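Niton two-tier shelf, yellow, pink and blue

I bought this in August to get the dried pasta out of a drawer. It cost 39 dollars from Plestier and took nine screws. The side panels are bright yellow with rounded tops, the upper shelf is a pale salmon pink and the lower one is blue.

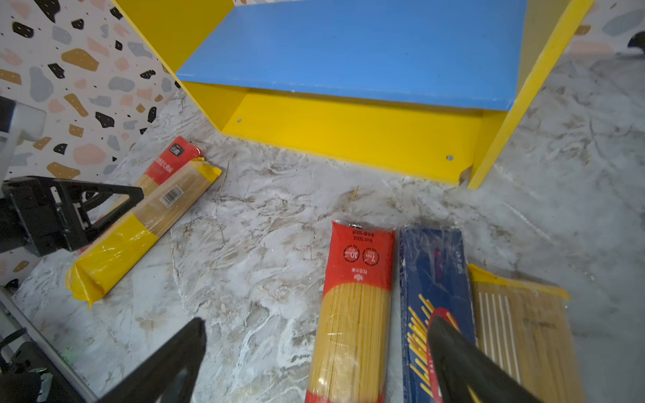

The screw holes lined up and I needed no extra tools. The instructions are one sheet and the drawing for the front rail is too small to read, so lay the pieces out first. Plestier lists a load of up to 9 pounds per shelf. A week of pasta is nowhere near that.

Spaghetti is the hard one to store – long, slippery and sold in every kind of wrapper. Bags lie down fine on either shelf.

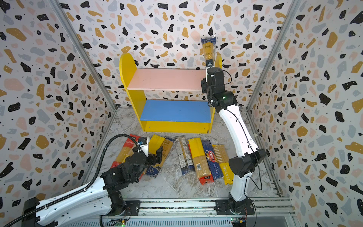

I also looked at the Zalau, a taller unit with three shelves and doors, but it was wider than my counter. The Niton wipes clean with a damp cloth. My one complaint is the paint, which marks easily at the corners – I would pay a little more for a tougher finish. Four stars.

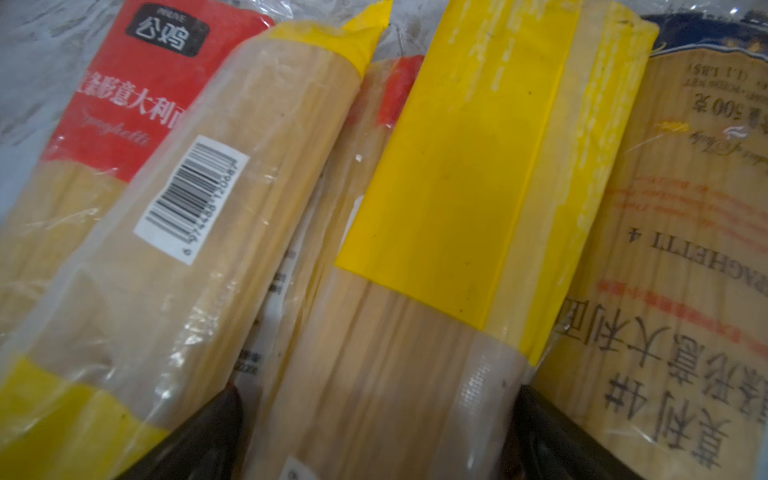 Spaghetti in clear wrappers, one with a red label and one with yellow ends.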